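3.2 Collecting demonstrations in simulation

All training examples in this study were gathered in a simulated tabletop room we call Brurnham. The room holds one arm with a two-finger gripper, a perforated platform, a cabinet with drawers, two plastic baskets and a set of small kitchen objects. We kept the room simple so that one person could learn the controls in a morning and spend the rest of the day recording.

Demonstrations were recorded by two operators, Oisín Corrigan and Valter Söderlund. Each operator sat at a desktop station and moved the gripper with a hand controller. The operator was given a short written task, such as "put the banana in the bowl" or "open the top drawer," and pressed a key at the start and end of each attempt. The software saved the joint angles, the gripper opening and the images from every view at each time step. The written task was stored with the attempt and was not edited later.

We set a target of 1,000 demonstrations before filtering. Objects were placed at new positions before each attempt, using a random draw that rejected any layout in which two objects overlapped. The arm, the cabinet and the platform were never moved.

Figure 3 shows the three kinds of view stored with the demonstrations.

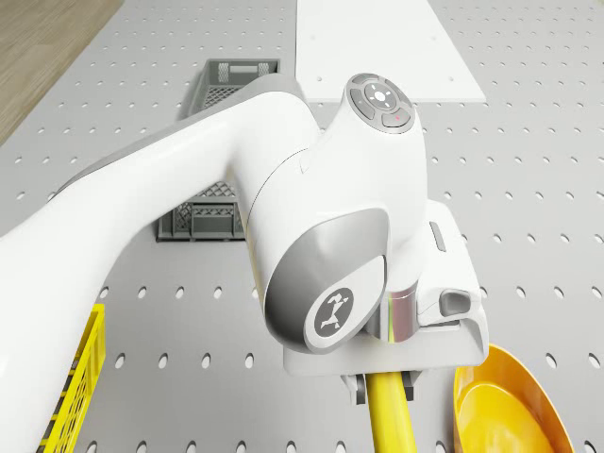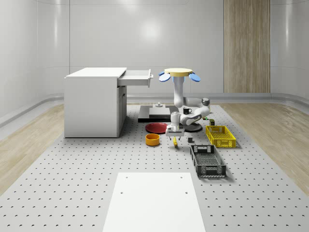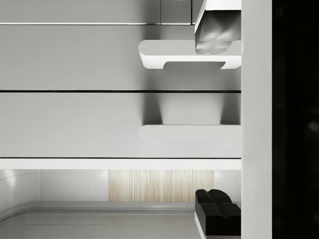
Figure 3. Views from the simulated room. First: close view over the arm, with a yellow object between the gripper fingers and an orange bowl beside it. Second: wide view of the platform, with one cabinet drawer pulled out. Third: gripper view, facing the drawer fronts and their white handles.

The wide view gives the learner the layout of the objects, but the gripper is small in it and the gap between the fingers is hard to judge. The gripper view has the opposite problem. When the hand is close to a drawer, the drawer fronts take up much of the image and the rest of the room is lost. We therefore feed the views to the model together. Section 5 reports what happens when one of them is removed.

3.3 Filtering

An attempt was kept if the simulator's own check found that the task had been completed and the operator had not marked it as a mistake. Of the 1,000 attempts, 953 passed. Most of the rejected ones were drawer tasks in which the fingers slipped off the handle. We did not try to repair these by trimming them.

We also removed long pauses at the start of each recording, when the operator was still reading the task. Early models trained with the pauses left in would often sit still for the whole run. Pauses in the middle of a task were kept, as operators tend to slow down just before closing the fingers and we wanted the learner to see this.

A further 81 attempts were recorded on a Thursday in April, after the training set had been closed. These were used only to choose the stopping point and were never trained on. Each model was then trained for 3,000 passes over the filtered set with the settings listed in Appendix B.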